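Ticket 3480 — Cream ring pot tips over on the white board
Product: Sisari stacked pot, cream, open top
Site: Plustgate workroom, table 3
Status: Open, waiting on parts desk

Reported in September
Hi all! First off, we love this pot. It has been on the go at Plustgate all month and the rounded rings are so easy to get hold of. One problem though: it rocks. Set it down on the white board, give the table a small nudge, and it wobbles and sometimes goes right over. On the bare wood of the table it does the same thing but less. Is this a bad base or something we're doing?

Reply, Patthorpe support
Thanks for writing in, great detail! Could you send the position of the pot on the table, and check the bottom ring for a raised seam? Run a fingernail around the underside. Also please weigh it empty.

Update from site
Kitchen scale says 298 grams empty. No seam that I can feel, but there's a tiny bump under the bottom ring, on the same side as the orange label. Pot on the board:

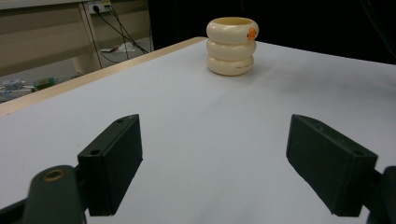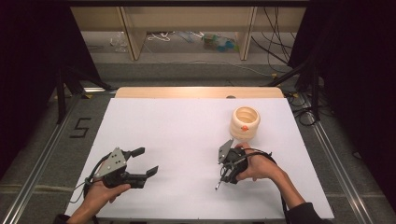

I tried turning the board end for end and the wobble stayed with the pot, so I think the board is in the clear. Then I put 200 grams of dry rice in and it got a lot steadier — still a little tick if you press on the rim, but it stopped going over. I was so pleased I did it four more times.

Reply, Patthorpe support
The rice test is super helpful. A bump like that is usually a leftover from the mold. Please don't sand it yet, we'd like to see it first. Two things to try for now:
Wipe the underside and the board with a damp cloth and let both dry.
Put a thin felt ring under the base, the Chidiac ones fit.

Update from site
Wiped everything, no change. Felt ring went on after lunch and wow, what a difference! Empty pot, good hard nudge to the table leg, and it stayed up. The felt does slide a bit on the board, so I'd still like a flat base if there's one to spare. Second pot from the same box has no bump and sits perfectly.

Reply, Patthorpe support
Swap requested with the parts desk. Keep the felt on until the new one shows up, and leave the orange label where it is so we can match the batch.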